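Subject: Re: [hobby-arms] Open house at Kamata, anybody going?

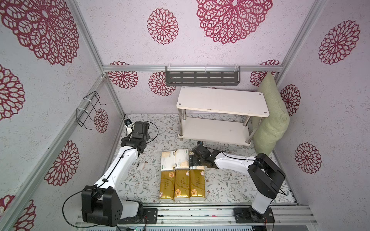 The two-arm booth at Kamata, tissue packs up front and the little shelf behind.

Hi all,

Yes, I went! I drove over from Protdale in the morning and stayed until they were stacking the chairs. Toshio asked this earlier:

> Did they let you get close to the two-arm setup? I'm more
> interested in how they build the booth than in the arms.
> And is it still tissue packs, or have they moved on to
> something harder?
> Toshio Nakajima

Close enough to read the labels, if I could read them (Chinese on the back row, and the front three are the shiny gold ones). So yes, still tissue packs, six of them, and a small two-tier shelf at the back. The job was packs onto shelf, one at a time, and both arms took turns. I watched 13 tries and then my feet gave out.

The booth is just aluminum rail with three walls, Toshio, you could build it in a weekend. They papered the walls in pale lavender with these huge red flower medallions, and the floor mat has tiny leaf sprigs on it. My aunt would love it. The woman running the demo told me they change the paper and the mat every so often so the arms don't get used to one look. She said they've done 51 combinations so far, which sounds like a lot of wallpaper paste to me!

I asked about the arms slipping on that glossy wrap and she said it was the worst part of the first 3 weeks. They tried a softer pad on the fingers, from Alero I think, and kept it.

Parking is a pain, by the way. Use the Vilel lot and walk over. They're doing another open house in July and the sign-up list is capped at 600, so get on it early if you want to go. I have room for two in the car, and Toshio, I'm counting you as one of them unless you tell me otherwise.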